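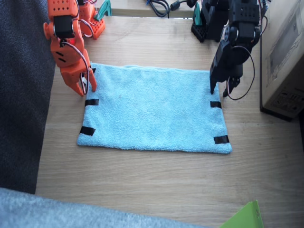 Two arms at the towel, orange on the left, black on the right. Tape strips mark the corners.

From: Silvana Meireles
To: Kaltum users list
Subject: Re: Kaltum two-arm kit, worth it for cloth?

On the list in July, Wan wrote:
> We're looking at the Kaltum pair from Zondura for a
> towel folding project. The page says 25 minutes to
> assemble and "ready for soft goods." Has anyone run
> it on cloth for more than a demo? Also, is the Javport
> support plan worth paying for, or can we get by
> without it?

Wan,

I've had the pair since spring and cloth is nearly all I do with it, so I can answer most of this.

Price first. I paid $679 for the two arms with power supplies and table clamps. The cameras are extra. Shipping was on top of that, and one box came a week after the other.

Assembly took me an evening. The 25 minutes might be right if you've built one before and the servos already have their IDs set. Mine didn't. The instructions cover that step in one line on the last page, so read the last page first.

The clamps are fine on a normal table edge. Mine crept a little after a long session, and once a base has moved your recorded runs are no good. I now check both bases before I start.

On cloth: the grippers will pick up a towel corner if it's microfiber or terry. Thin cotton is much harder. The fingers close on the table and slide off. I put short strips of black tape near the corners of a light blue towel, and that helped more than any setting I changed. Without the tape my policy mixed up the corners as soon as the towel was turned a little.

With tape, and after training on my own recordings, I got 90 good folds out of my last full test. A good fold for me means the edges meet within a finger's width. I don't know how that compares with what Zondura reports, as I couldn't find their test written down anywhere.

Wear: one wrist servo started to buzz at 2,000 cycles. Zondura replaced it without an argument, but I had to pay the return postage. Keep a spare if you have a deadline.

Cables are the weak point for me. The loop at the upper joint can catch on things, so give it room and tie down whatever runs behind the base.

Javport plan: I had it for three months and dropped it. They answer quickly, but most of the answers are in this list's archive. If nobody in your group has set up serial servos before, take it for the first month and then decide.

Would I buy the kit again? Yes, for learning and for small tests. I wouldn't promise a customer anything with it.

I can send you my calibration file if you want something to start from. It's for the older firmware, so check the joint limits before you run it.

Silvana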